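Re: [veloso-users] grasp scorer picks tray rail instead of mug handle

quick answers inline, on my way out the door, sorry for the mess

> We moved from 0.8 to the current Veloso branch in May and
> since then the grasp scorer keeps ranking the raised edge of
> our tray above the mugs. Same calibration, same weights file.
> On the old version it was fine. We run the Skandska planner
> behind it, two arms, one overhead camera plus wrist cams. Is
> there a flag to mask out the support surface? I tried
> support_mask: true and it did nothing at all.
>
> Second thing, the planner times out on maybe one request in
> ten. Log just says "no IK in budget". Is that the same bug?

Not the same bug, no. Two things going on.

First one. support_mask moved. It used to sit at the top level of the config, now it has to be under perception.segmentation or it gets silently dropped. Yes the parser should complain. There's a patch for that on the tracker, not merged. So:

perception:
 segmentation:
 support_mask: true
 support_margin_mm: 4

Margin matters if your tray has a lip. Plane fit finds the table, then the tray base if you're lucky, and the rails stick up above both and look like a lovely thin graspable thing. Same width as a handle more or less, as far as the scorer cares. Old version had a hard-coded height cutoff that hid this. Was removed becuase it also hid saucers.

If the base is slatted it's worse. Depth drops out in the gaps and you get stripes, and the plane fit splits into several little planes. Turn on merge_coplanar and set the min inliers way down. We went to 182 per patch and that joined them up. Default is 2,800, fine for a solid tray, useless on slats.

Second one, the timeouts. "no IK in budget" means Skandska got a grasp pose, tried its seeds, ran out. With 0.8 it got 58 seeds per arm. New one shares the pool between both arms, so if the left arm is asked first and the pose is really a right arm pose, left eats most of it before right gets a turn. Set seed_sharing: off. Or better, set arm_hint from the object centroid, ten lines of python, I can post ours if anybody wants it.

Also check which camera wins when they disagree. In the new branch wrist depth overrides overhead whenever it's newer, even when the gripper fingers are filling half the view. So right after a grasp the held cup ends up fused into the tray cloud and the next pick is garbage. We mask the gripper and whatever it holds with the Teltix self-filter before fusion. Needs the finger mesh inflated a bit, 6 mm works here, your fingers may differ.

What I'd do, in order:

1. move the support_mask key, restart the whole node (hot reload does not pick up segmentation stuff)
2. merge_coplanar on, drop the inliers
3. self-filter on the wrist clouds
4. seed_sharing off
5. THEN look at the scorer weights. not before

We replayed 3,045 logged pick requests through steps 1 to 4 without touching weights and the rail grasps were gone apart from a handful where two mugs overlapped badly in the overhead view. Those are a segmentation problem, separate thread please, I have opinions.

One more gotcha. If you record with the Briteck logger the clouds get downsampled before they hit disk, so replay will NOT match live at the slat gaps. Set voxel to 0 while you debug this and watch your disk.

Our setup is mugs and a slatted tray too, so the config above should carry over pretty directly. Low view, high view, wrist:
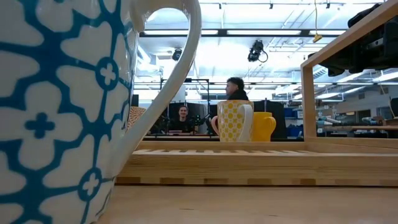
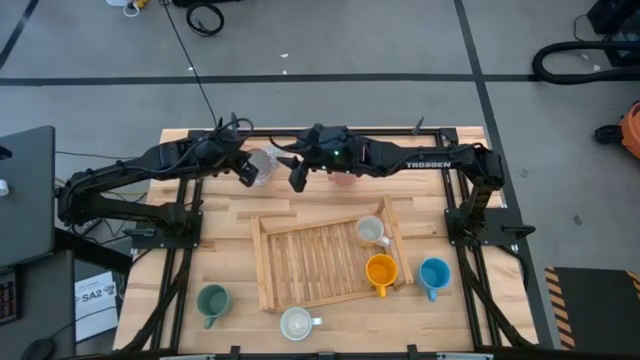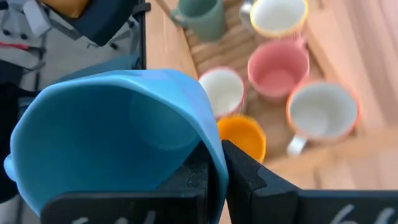 Does merge_coplanar slow down the perception loop enough to matter?

A little, on a CPU-only box. It runs once per cloud and the cost goes up with the number of patches, so crop to the table first and leave it off for solid trays.

Will attach the full yaml tonight, if the list doesnt eat it again. Ping the thread if step 1 alone fixes it, would like to know for the release notes.

--
You are subscribed to veloso-users. Plain text only please, trim your quotes.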